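4.2 Task allocation at the refurbishing bench

The Nakerbridge site refurbishes adjustable dumbbells returned by gyms. Before the two-arm cell was installed in March, a worker at each bench held the bar, removed the collars and put the small parts into a tray. Holding and turning are now assigned to the arms, while inspection stays with the staff.
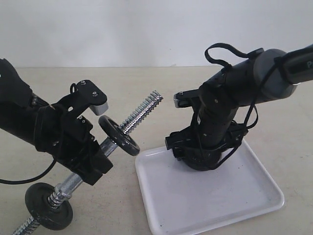 We interviewed 24 employees over two rounds. Most described less strain in the wrists and a greater share of the shift spent on judging thread wear. Several also reported that the pace of the bench was no longer theirs to set — a point raised more often by those with long service.

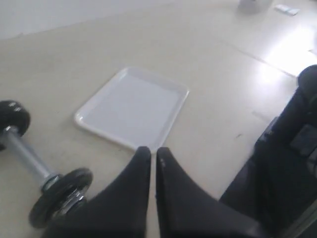 Figure 3. Dumbbell and empty tray on the bench, wrist camera view.

Tray position was left to the operator. Under the earlier Merkden procedure it had been fixed, and 33 of the 108 logged stoppages were put down to a tray standing outside the marked zone. Staff asked for the zone to be removed, and the planner was changed accordingly.
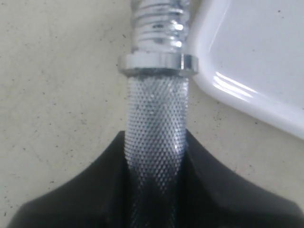
Last modified: 2020-11-13

Grip on the knurled part of the bar was taught by two bench workers, whose settings were kept in the final program. Sezer (Section 2) treats such teaching as unpaid skilled work. At Nakerbridge it was later added to the job grade, but only for the day shift.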